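Dadberg Handwriting and Signage Survey
Data card and README, second release

Maintained by the Rivance Center for Local Records
Contact for this release: Vy Trương, data editor

Summary

The Dadberg Handwriting and Signage Survey is a collection of transcribed handwritten notices from shops, clinics, schools, and public buildings in the town of Dadberg and the neighboring district of Clenudstead. It records what people write by hand when they need to tell the public something: changed opening hours, closed entrances, prices, lost property, requests to ring the bell. The release contains transcriptions and notes on the writing tools and surfaces. It does not contain scans of the notices themselves.

The survey was designed for researchers in local history, sociolinguistics, and public information design. It may also be of use to teachers of handwriting and to municipal offices reviewing their own notices.

Contents of the release

notices.csv - one row per notice, with transcription, language, place type, and surface
sites.csv - one row per site, with district and type of premises
tools.csv - the vocabulary of writing tools used in the notices table
codebook.txt - definitions of every field and permitted value
changes.txt - corrections made between releases

All files are encoded in UTF-8. Fields are separated by commas, and text fields are enclosed in double quotation marks. Line breaks within a notice are shown by a vertical bar with a space on either side. The header row uses lowercase names without spaces.

The release covers 68 sites. Sites are numbered in the order in which permission was received, and the numbers carry no geographic meaning. Site 50 was withdrawn at the request of the owner and its number has not been reassigned. It is not included in the total.

Collection

Notices were transcribed on site by trained recorders working in pairs. One recorder read the notice aloud, including punctuation and line breaks, and the other wrote it down. The pair then exchanged roles and checked the result. Disagreements were entered in the remarks field and settled by the data editor.

Recorders visited each site 3 times. The last round of visits was completed in October. A notice still on display at a later visit was recorded once, with its persistence noted in the field named still_up. A notice that had been altered between visits was given a new row and linked to the earlier one through the field named replaces.

Only notices addressed to the public were recorded. Staff rotas, personal messages, and anything posted behind a counter were left out, even where they could be read from the customer side.

Writing tools

The tool field records the recorder's judgment of what was used to write the notice. Recorders were not asked to name a manufacturer. The permitted values are ballpoint, pencil, felt-tip marker, chalk, paint, other, and unknown. Where two tools were used in one notice, as with a heading in marker and details in ballpoint, both values are given, separated by a semicolon, with the tool used for the heading first.

Felt-tip marker covers any pen with a fibrous tip, whether slim or broad. The first release divided these by tip width. The division proved unreliable, as recorders often disagreed when the ink had spread into soft paper, and the two values were merged for this release.
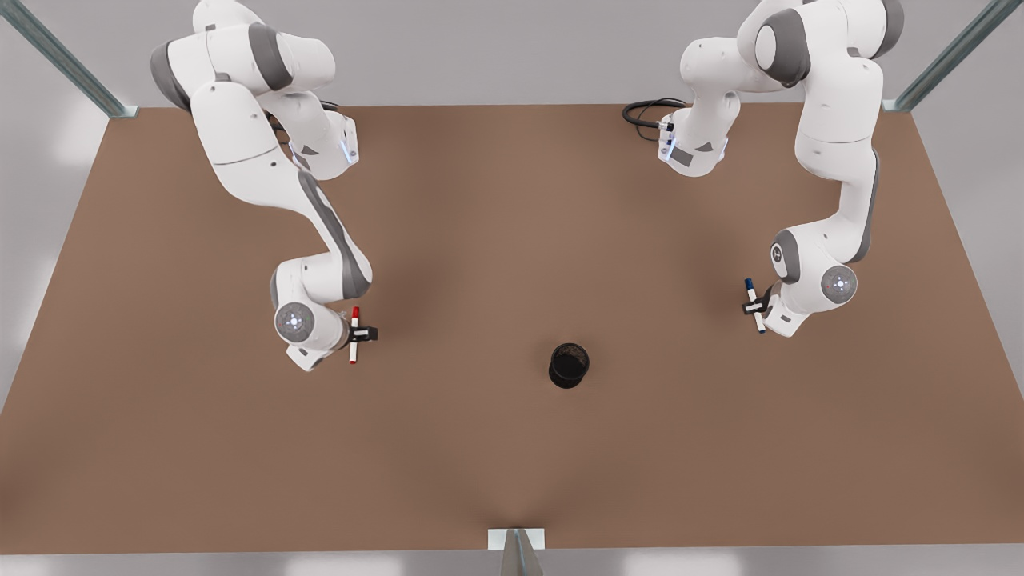

Surfaces

The surface field describes what the notice was written on. Permitted values are paper, card, board, glass, wall, and other. Cardboard cut from packaging is entered as card, with the word "reused" in the remarks. Laminated sheets are entered as paper, and the lamination is noted separately. Chalkboards and whiteboards are both entered as board; the tool field will usually distinguish them.

Transcription rules

Spelling and capitalization follow the original. Words that were crossed out are placed in square brackets with a leading minus sign. Words added above the line are placed in square brackets with a leading plus sign. Underlining is marked by a low line before and after the word, and double underlining is not distinguished from single. Drawings, arrows, and faces are named in curly brackets, for example {arrow left}.

Illegible passages are marked with a question mark in square brackets. Recorders were instructed not to guess at missing letters, even where the reading seemed obvious.

Privacy

Personal names, telephone numbers, and street addresses have been replaced by the tokens NAME, PHONE, and ADDRESS. First names standing alone were also replaced. Business names were kept only where the owner agreed in writing. Owners may ask for a notice to be removed at any time, and removals take effect in the next release.

Known limitations

The sites are not a random sample. Owners who allowed recording may differ from those who declined, and Clenudstead is represented mainly by its market street. Large retail chains are nearly absent, as most required approval from a head office and did not reply.

Short-lived notices are undercounted. A sheet taped to a door for one afternoon would be recorded only if it happened to be up during a visit.

Tool identification was made by eye. Values for notices displayed behind glass should be treated with caution - reflections and fading both affected the recorders' judgment. Language labels are given for the notice as a whole, so a single borrowed word does not change the label.

Changes in this release

The two marker values were merged, as described above. The surface value "plastic" was retired and its rows moved to other. The field named still_up was added. Duplicate rows arising from a shared entrance were removed.

Use and citation

The data may be used for research and teaching with attribution. Redistribution of altered versions should state clearly what was changed. Please cite the collection by its full title and release, and name the Rivance Center for Local Records as publisher.

Corrections should be sent to the data editor with the site number and notice number. The Seidel Reading Room holds a printed codebook for consultation during opening hours.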